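Falia two-finger gripper, simulation model
Sornside Bench Library > Grippers > Parallel and linkage

Falia is our black linkage gripper for the virtual bench, and the one we reach for first when somebody wants to compare hands. It comes with a matching wrist camera, so you can see what the fingers are doing from the side of things that matters. We've had a lovely time with it (more than we'd planned for, in fact) and most of the notes below come from using it day in, day out.
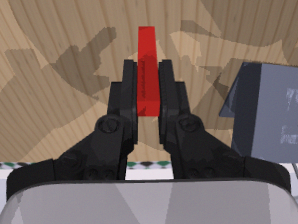
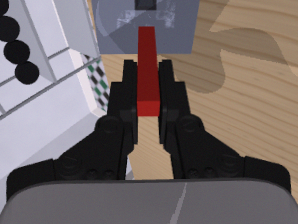
Wrist camera renders with the red block: fingers in close around it in the first, still open with a gap on each side in the second.

What you get
Gripper model with full linkage, pivots and finger pads
Wrist camera, already mounted and aimed past the fingertips
Visual and collision meshes as separate files
Wooden table scene with the red block
Settings file for the Flurkier controller
Recorded test runs: 2,137

Opening and grip
Maximum opening: 80 mm
Default step rate: 208 Hz
Closing force can be set per run or changed halfway through a run.
Both fingers are driven from a single command, and the model keeps them level with each other unless you unlock the links.

Why we like the long thin block
A cube is a kind thing to pick up. You can be a little out in any direction and most grippers will forgive you. A slim bar is much fussier, especially end on to the hand, and it shows up the differences between grippers very quickly. If the wrist is turned a few degrees too far, one pad touches early and the bar starts to swing. Watching the Falia pads find the sides and settle is great fun, and you learn a lot about your approach angle from a handful of tries.

Try it with the shadows left on, too! Strong shadow across the block changes its red quite a bit from one arm position to the next, and a colour threshold that works beautifully in flat light can fall to pieces.

Side by side with the Jayawardena
We run the same block and the same table with the Jayawardena hand, also in this library. The Jayawardena has straight sliding jaws, so its fingertips stay at the same height all the way in. Falia's tips travel through a slight arc, and you need to allow for that when you pick close to the table. We set the approach 12 mm higher and let the hand come down as it closes.

The Jayawardena is easier to get going with. Falia reaches into tighter spots, and its squared tips are easy to pick out in the camera picture, handy if you line up by eye. For crowded tables we'd choose Falia every time. For stacking, it's a closer call, and two of us still disagree.

Getting started
Load the table scene before the gripper.
Choose the Falia profile in Flurkier and press Home.
Open the wrist view and check that both fingertips show.
Run the red block pick at quarter speed.

Known problems
The pads can chatter if the closing force is high and the step rate has been lowered. Put the rate back to the default and it stops.
Flurkier forgets the camera exposure when you swap hands. Save it in the scene file for now.
Soft pads are being worked on and are missing from this version.

Page last changed May 12, 2019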